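Skavunard Small Room Set: README

Written by Anathi Ngcobo, with corrections by Sirkka Harju
Version 2, 2020-09-30

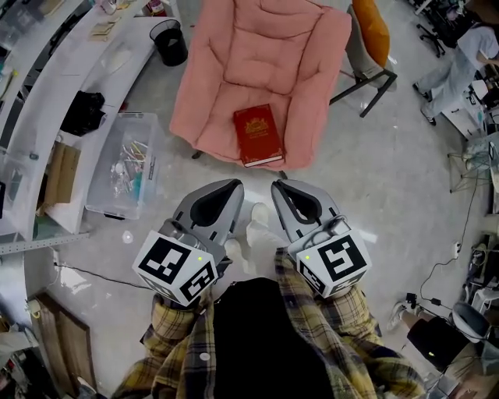

Pink armchair with the red book on the seat; chair with orange cushion behind, white desk at left.

What is in this set

Skavunard is a collection of photographs of furniture in use, and of the small things which people leave on furniture. It has 3,241 pictures in JPEG format and one table in CSV format with a line for each picture. The pictures were taken indoors, in 17 rooms. Most of the rooms are places where people read, wait or work for a short time.

We wanted a set in which a chair is not shown alone on a white background, as in a shop catalogue. In a normal room the chair has a book on it, or a cushion, or somebody's papers, and there is another chair partly hidden behind. Our labels try to keep this information. For each picture we say which furniture is there, which small things are there, and on what each small thing is resting.

Folders

photos: all pictures, sorted by room
labels: the main table (labels.csv) and the list of allowed words (words.txt)
notes: remarks written by the labellers, one text file per room
old: the table from version 1, kept so that earlier results can be repeated

The folder names inside photos are the room codes. They have no meaning and they do not follow the order in which we worked.

The main table

Columns in labels.csv:

picture: file name without the ending
room: room code
furniture: one or more words from words.txt, separated by semicolons
item: the small thing, one or more words
rests_on: the furniture which carries the item
place: front, middle, back, left, right, or unclear
state: flat, upright, leaning, open, closed, folded, or unclear
colour: the main colour of the item, in everyday words
sure: yes or no

When a picture has several items, the picture has several lines. Please do not count lines and report them as pictures. One early user did this and the numbers in the report were much too high.

How we label, with one case

For the picture at the top of this file, the book gets the line: book, rests_on armchair, place front, state flat, colour red. The cushion gets: cushion, rests_on chair, state leaning, colour orange. The paper packet on the desk is labelled as packet, state flat, colour beige. We do not guess what is inside a packet. The small cup is labelled as cup, and the red object at the far end of the desk is labelled as object, with "no" in the column sure.

The armchair itself was discussed for a long time, because of its colour. Sirkka wrote salmon and I wrote pink. In words.txt there is now only pink, and salmon is written in the notes. The same was done for cream and white, and for navy and blue.

Rules for furniture words

Armchair is used when the seat is upholstered and there are padded arms. Chair is used for the rest, also when a cushion is lying on the seat or leaning against the back. A cushion is always an item and never a part of the chair, except when it is sewn to it. If the labeller could not see whether it is sewn, the column sure has "no".

Desk and table were difficult for us. In my first language I would use one word for many of these. We agreed that a long surface where a person would sit to work is a desk, and a low surface or a surface for eating is a table. A curved desk is still a desk. The shape is written in the notes when it is unusual.

Quilted, tufted and buttoned are surface words. They are allowed only in the notes. We tried to have a column for them in version 1 and the two labellers agreed so rarely that we took it out.

Rules for books

Books have their own short section, as they are the most frequent item. We write hardcover or paperback in the notes if it is clear. A crest, a picture or a pattern on the cover is noted in a few words, for example "gold crest". Titles are not copied, even if they can be read. State is flat if the book lies on its cover or back, upright if it stands, open if the pages are showing.

Changes since version 1

The words sofa and couch were joined into sofa.
The column place has now the value unclear.
6 pictures were removed, as they were the same as others in the set.
The notes were checked for spelling. Some mistakes will remain and I am sorry for them.

Known problems

Pictures with a wide view are curved near the borders. A straight desk may look bent there, so the shape of furniture near the border should not be trusted without a second picture of the same room.

Grey and beige are mixed up in rooms with weak light. We did not correct the colours in the files.

There are more chairs than anything else. Beds are very few, and there are no outdoor benches. If you need these, please use another set or add them to ours.

The rooms are all in one town. Furniture in other places looks different, and a result from this set should be reported with that in mind.

Use and credit

The set may be used for teaching and for research. Please write "Skavunard Small Room Set, version 2" in your text. If you change the labels, give your table another name, so that it is not confused with ours.

Corrections are welcome. Send the picture name, the column and the value you propose. One line for each correction is enough. Colour corrections are read by Sirkka, all others come to me.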